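Grout, falls and the two-litre test: Purificación Benítez on wet-room walls

Purificación Benítez has inspected tiled rooms for the Brarumano housing association since leaving the trade herself. Her reports are short. Most of them concern joints.

"People ring about tiles," she says. "The tile is fired clay with a glaze on it and it will outlast the building. What they have is a joint problem or a background problem, and those are repaired differently."

Her first check is by ear. She taps each tile with the handle of a screwdriver and marks the hollow ones in wax pencil. A single hollow tile is recorded and left alone. A run of them along one course usually means the adhesive was spread too far ahead of the fixing and had skinned over before the tiles went on.

"You want 85 per cent contact as a minimum on a domestic wall, and in a shower I ask for 100. Dabs in the corners are no good. Water sits in the void behind and comes out somewhere else, often in the room next door."

On small-format tile the proportion of joint to tile rises sharply, and so does the work. Benítez specifies a 2 mm joint for these walls and will not accept butt jointing, which leaves no room for movement and no depth for the grout to hold.

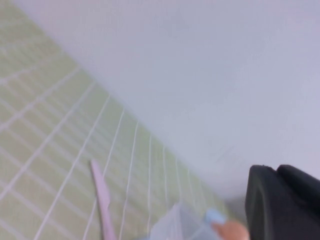 Remedios Aguirre
Technical editor, Zilley Building Notes

White cement grout remains her usual choice beside pale glazes. She accepts that it shows dirt. Epoxy grout resists staining better, but she has seen it smeared across glazed faces by fixers who mixed too much at once, and the haze is slow to remove.

"Mix less than you think. Wash it while it is still soft, with a sponge that has been wrung out properly. A wet sponge pulls the pigment and you get patches."

Where tile meets a plain painted surface she asks for a flexible sealant and never grout. The two materials move at different rates, and a rigid joint at that line cracks during the first heating season. At the Cabello flats, finished one September, the corners had all been grouted solid. Every one was raked out and sealed again before the spring.

Asked about tanking, she is brief. "Do it. Two coats, the second at right angles to the first, with tape in the corners. The Trullier block had one coat and a lot of optimism."

Her maintenance advice is equally plain: a neutral cleaner, a rinse, and a window open afterwards. Vinegar attacks cement grout and should be kept away from it. Missing grout should be replaced to full depth, as a skim over the old joint will come away.

The next round of inspections covers the ground-floor bathrooms, and she expects to spend most of it on her knees at the bottom course.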